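Residents at Larnier House sort out their desk cords before the winter

NANDMONT -- The residents of Larnier House are spending the month of September with an unusual kind of cleaning. They do not wash the windows or empty the lockers in the basement. They clear the cords from their desks.

The project has the name Fludilar and it is running in the building for the second year. Everybody who takes part gets one cotton bag, a roll of paper labels and a sheet with a few simple questions. Which charger belongs to which device? When was it used last? Is the plug in good condition, and is the cord whole for its entire length? What cannot be answered goes into the bag, and the bag goes to a shelf in the laundry room.

Larnier House has 90 rooms, most of them rented by students and by people who came to Nandmont for their first job. The rooms are not large. In each there is a bed, a closet and one desk, and on this desk the tenant usually studies, eats, charges the phone, repairs the glasses and keeps everything that did not find a place in the closet.

"The desk is where life is collected," said Liv Wallin, who has been managing the building for four years. "I come into a room to look at a radiator and I see a coffee mug, a shampoo, a textbook, and under it all there are the cords. People are proud of their rooms, but to the cords they have given up."

The idea came out of a small problem with the electricity. During the cold months last winter the breakers on the upper floors were going off repeatedly, mostly in the evening. An electrician from Blomqvist, the hardware and electrical store on the main street, visited the building and found that the wiring was fine. The trouble was in the way the tenants used it. Several had connected one power bar into another one, and at the end of the line there was a space heater or a kettle.

After this visit the store offered to check power bars without charge at its counter, and the offer is repeated this year. A tenant brings the power bar, the person at the counter looks at the cord, the plug and the outlets, and puts a green sticker on it if it is in order. When it is not, the store keeps it for recycling and gives 20 per cent off the price of a new one. The check takes a couple of minutes. It is open also to people who do not live in Larnier House, as long as they come before 4 p.m.

The sorting itself is done at home, and the advice from the building is quite practical. Put the power bar on the top of the desk first and unplug everything from it. Then bring back only what is used during a normal day, and write a label for each plug while it is in the hand. The rest of the cord should lie in wide loops and not be pulled tight with an elastic, and it should not be under the leg of a chair or under the rug.

Chargers are the biggest group of things in the bags. Many of them have outlived the phone they were bought for. Last September the laundry room shelf was full after the first weekend, and a second one had to be carried up from the basement. Tenants were allowed to take from the shelf whatever they needed, and quite a lot went away again in this manner, especially the chargers with a removable cable.

Some objects on a desk are not going to be sorted, and they should not be, in the opinion of Wallin. She speaks with warmth of the boxes that tenants line up along the wall after they have built the model which was inside. Toy bricks and robot kits are popular in the building at the moment. "It is the first thing that you see when you open the door," she said. "I would not ask anybody to throw away this. I only ask what is plugged in behind." 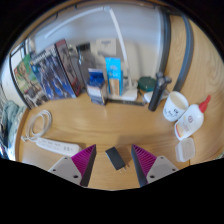
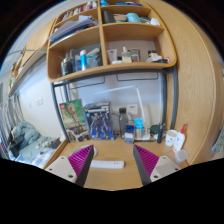
A desk with a light wooden top and a white power bar, and boxes kept along the wall.

The model boxes have also made a small tradition of their own. On the ground floor, next to the mail, there is now a sheet where tenants can write which kits they have finished and would lend or trade. It was meant for the time of Fludilar only, but it stayed up through the spring and it was replaced with a new one when there was no more space for writing.

For the tenants who find the sorting difficult to begin, the common room is open in the evenings until the end of the month. There is a long table, good light and tea. One can bring the whole tangle in a bag and do it together with others, which according to Wallin goes faster than alone -- someone at the table will nearly always recognize the plug. Last year a charger for an electric razor was identified in this way after it had travelled through three apartments.

The building does not make inspections in connection with the project and there is no prize for the tidiest desk. Space heaters, however, must from this autumn be connected directly to the wall outlet, and this rule has been added to the lease. A tenant who has no free outlet near the desk is asked to write to the office and not to buy an extension cord. The office will then look at whether the furniture can be moved.

Moving the desk is sometimes the whole solution. In the older part of the house the outlets sit above the level of the desktop, so a plug can be reached without creeping on the floor. In the newer part they are low and behind the bed. Wallin would like to have this changed with the next renovation, but there is no decision and no budget for it.

What is left on the shelf at the end of September will be collected by Blomqvist and sent to recycling together with the rejected power bars. Batteries and light bulbs cannot be put in the bags. For these there is a separate box at the entrance of the store.

Cotton bags and labels can be picked up at the office of Larnier House during opening hours.

COMMENTS (5)

maple_drawer
I live on the third floor and did mine yesterday evening. Seven chargers!! I own a phone and a laptop. I have no idea whose the other ones are.

Tobi R.
Good that they mention the heaters. My neighbour had one on a power bar behind the curtain all winter and the plug was brown when he finally pulled it out. Please do check yours.

kettlewell
Does the store look at power bars with USB ports too, or only the plain kind? The article doesn't say and I'd like to know before I walk over there.

Tobi R.
@kettlewell they did mine with USB last year, no problem. Go in the morning, the counter gets busy after lunch.

old part of the house
It's true about the outlets being higher on our side. Very handy, but you do see every cord on the wall. I put my kit boxes in front and now I can't reach the switch without knocking one over. Also if anyone has a spare cord for an old desk lamp (round plug end, black), I wrote my room number on the sheet by the mail.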